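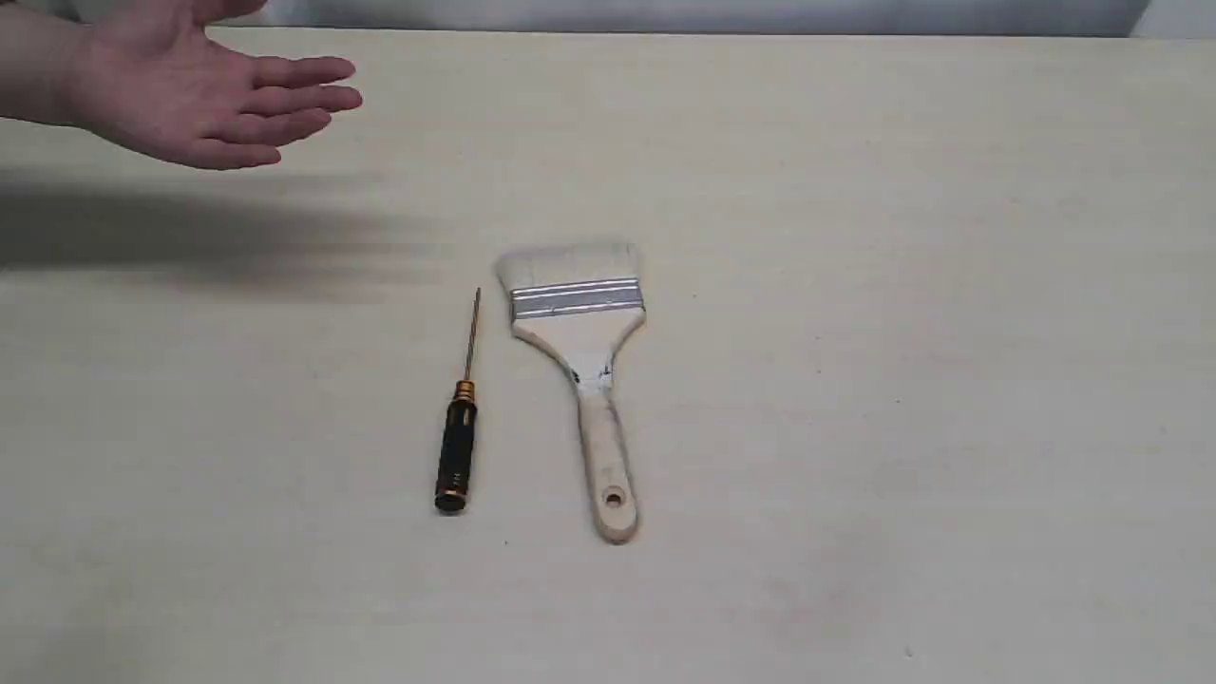 Screwdriver, brush, hand. Let's go.

5 Mar 2019

Right, I said I'd do a thread on getting the headlights on the old Yimer clear again, and enough of you have nagged me, so it's a thread. Get a brew.

Background for anyone new: the car is a hatchback I bought off Menaka Howlader when she moved to Nenadwood and didn't need it any more. Runs lovely. Headlights like two jars of old honey.

They'd been going that way for ages and I'd just got used to it. You do! You only notice when you park next to something newer and think oh, mine look poorly.

Then in December I was driving home along the lane past the reservoir, main beam on, and I could see the verge and a bit of hedge and that was your lot. Arif Patwary was in the passenger seat and asked if I'd put the lights on yet. I had.

So, options. New pair of lamp units: the garage quoted me 300 fitted, and that was for copies, the maker's own ones were more. The car isn't worth a whole lot more than that on a bad day.

Second option was the toothpaste thing. I know. I KNOW. I tried it anyway last summer on one side, with an old sock. Looked brilliant for a fortnight and then went back to honey, and the car smelled minty every time it rained.

Third option, sand them back properly and put a UV lacquer on. I went for that one and the rest of this thread is how I did it.

What's gone wrong with them, in plain words: the lenses are plastic with a hard clear coat on top. Sun and grit eat the coat, it goes yellow and crazed, and the plastic underneath starts to go as well. Polishing only shines up the muck. You need the old coat off.

Have a look whether yours is on the outside, mind. Wipe the lens with a wet finger. If it goes clearer for a second, you're in luck, it's the outer face. If there's mist or drips on the inside you've got a seal problem and this thread can't help you, sorry.

Things I used: wet and dry paper in four grades, a bucket, a spray bottle with a drop of washing-up liquid in the water, decent masking tape, polishing compound, panel wipe, and a can of two-part clear lacquer that says on the tin it's for headlamps. Ordinary clear from the bargain bin won't have the UV stuff in.

Wash the whole front of the car first. I mean properly, round the edges, in the gap under the bonnet. One bit of grit under the paper and you've got a scratch you'll be chasing all afternoon.

Then tape. Go round the lens and then go round it again. I did three layers on the bumper side and STILL managed to scuff a bit of paint at the corner, which I'm pretending is old.

I took the little grille trim off so I could get right to the inner edge. Two screws and a clip. The clip broke. The clip always breaks. Rokeya Hettiarachchi had a bag of spares from her Presley days and one of them fitted near enough.

Sanding. Start coarse, keep it soaking wet, go side to side and don't press like you're scrubbing a pan. The water runs off yellow and milky to begin with, and that's the old coat coming away. Keep going until it runs plain white.

This is where you'll panic, by the way. After the coarse paper the lens looks far worse than when you started. Totally frosted, like a bathroom window. I rang Arif and said I'd wrecked it. He told me to get on with the next grade.

Next grade, go up and down instead of side to side. Then you can see when all the marks from the last lot have gone. Swap direction every time you change paper. Ghislain Poirier taught me that years ago on a boat hatch and it works just as well on a car.

I finished on 3,000 grit, with a foam pad behind it. Feels like you're doing nothing at all, but when you rinse it there's a sort of soft grey haze and no scratches in it. Lovely moment.

If you're polishing instead of lacquering, compound on a pad now, little circles, done. It'll look great but you'll have bare plastic out in the sun and you'll be back here next year. I did a quick polish just to see how it looked and then had to key it back again for the lacquer. Don't copy me, waste of a good half hour.

Panel wipe, clean cloth, then keep your fingers off it. I put a thumbprint smack in the middle of the driver's side and had to wipe the lot down again.

Lacquer: outdoors, no wind, mask up (the two-part stuff is nasty, wear a proper respirator and not one of those paper dust things, and gloves too). Cover the bonnet and wing with a sheet. Spray drifts miles further than you'd think.

First coat should be a light dusting. Then leave it as long as the can says, then a wetter one. My tin wanted two wet coats. I did the passenger side too heavy and got a run at the bottom edge. You can't see it unless you crouch, and I've asked everyone not to crouch.

Cost me 30 all in, and I've got most of the paper left. Time was one whole day with a long lunch, and I wouldn't try to squeeze it into an afternoon.

Left the car alone overnight, took the tape off in the morning, and oh my days. You can see the bulbs! I'd forgotten there was a chrome bit in there.

Did the lane again after dark. Verge, hedge, the other hedge, and a very surprised rabbit. I'd also got the beam checked at Henar on the way over, as one lamp was pointing a touch low. Do get yours checked if you've had anything loose round there.

Few replies to things people have asked already. Yes, it works on rear lights, but they hardly ever need it. No, I wouldn't use a drill pad the first time, it gets hot fast and you can melt the plastic. By hand is fine.

Gaétan Desjardins wants to know if glass ones can be done the same way. No! Older glass lamps don't go yellow like this, so if yours look dull it's dirt or a tired reflector behind. Leave the sandpaper in the shed.

And someone asked about wax on top. I'm giving the lacquer 30 days before I put anything on it, then the same wax I use on the bonnet, every time I wash the car. So, four times a year if I'm being generous to myself.

Next job is the stone chips along the sill. I've got the paint and I'm waiting on a dry weekend. Shout if you want a thread on that one as well.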